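Saturday, May 30, 2020

Workshop notes, Temow stage floor

Bench day for the June programme. The dance piece, Tilomik, still wants the sprung floor down by the first rehearsal, so most of the morning went on the dimmer rack and the cue list.

Dimmers: channel 4 flickers below a third. Swapped the lamp, same fault. Swapped the cable, fault gone. Old cable tagged and put in the repair box. Rest of the rack fine at full and at half.

Cue list: 20 cues for the first half as it stands. The blackout after the duet is too quick on paper, have put it at four seconds and will look again with dancers on the floor. Second half not started.

Seating: plan redrawn with wider gaps between rows. That brings the Chatzigeorgiou hall down to 619 from the full house. Box office has the new plan but not the side aisles, which I still owe them.

Plilar quartet: they want the shell behind them and no amplification. Tried clapping from the back row with the shell in and out. Better in. Slight slap off the balcony front, drapes might cure it. Quote for drapes is 2280, up to 20 per cent off if ordered in June. Left with the office.

To do: relamp the side booms, find the second headset charger, chase the floor tape. 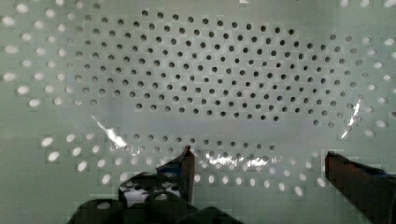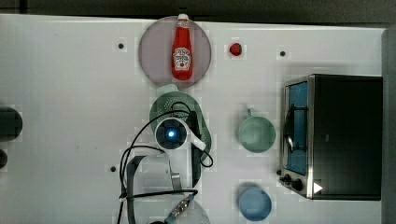
First: perforated panel, face on. Second: white tabletop from above, with the ketchup bottle on its plate.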